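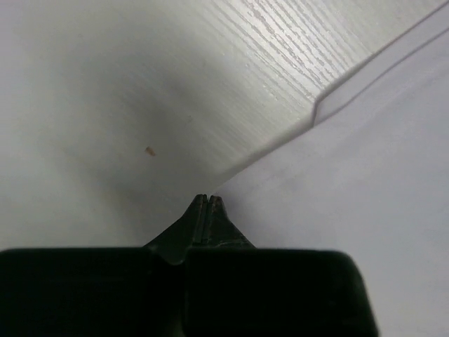
Brand Naming Researcher (part-time, fixed term)

Rullilura is a small brand consultancy that prepares naming studies for fashion, cosmetics and food companies. We are hiring one researcher for a study of place names used in consumer brands. The contract runs for eight months and starts in November.

Background

The study is called Utik. It looks at how the name of a city, district or river ends up on a clothing label, a soap wrapper or a cafe sign, and what happens to that name when the company begins selling elsewhere. The first part covers Cabanatuan and the towns near it. A pilot list of about 500 registered and unregistered names has been compiled from trade directories and market listings. It contains duplicates and inconsistent spellings, and the category field is blank for many of the older entries.

Duties

Clean the pilot list and assign each name to one of 15 product categories.
Record the form in which the place name appears: full, shortened, abbreviated, or joined to another word.
Interview owners of small brands by phone or in person. Interviews last up to an hour and follow a fixed question sheet.
Check each name against the public trademark register and note its status on the day of the search.
Write a short entry for every brand interviewed, to be approved by the owner before it goes into the report.
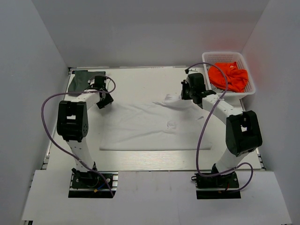 Entries are kept in a shared spreadsheet and reviewed every 2 weeks. The reviewer marks unclear records and returns them; the researcher corrects these before adding new ones. Interview recordings are stored on the company server and deleted when the final report is accepted.

Requirements

A degree in marketing, linguistics, geography or a related field, or equivalent work experience.
Good written English and conversational Tagalog. Ilocano is useful but not required.
Practice in handling spreadsheets with mixed text and coded fields.
Willingness to travel within the province – bus fares and meals are paid on receipt.

Knowledge of trademark law is not needed. The search procedure is set out in a manual and explained during the first week.

Terms

The post is 15 hours a week. Hours may be spread freely, except for the review meeting, which is held by video call at 8 a.m. Pay is monthly and depends on experience. The researcher may work from home or use a desk at our Restetden office.

How to apply

Send a résumé and one page on a local brand whose name includes a place. Describe how the name is built and whether it would still work in a different market. Do not send logo designs or proposals for new names – they will not be read.

Applications go to Dexter Fajardo, study lead, through the contact form on this site. Put "Utik researcher" in the subject line. Shortlisted applicants will be asked to code a sample of names, and this task is paid at the hourly rate.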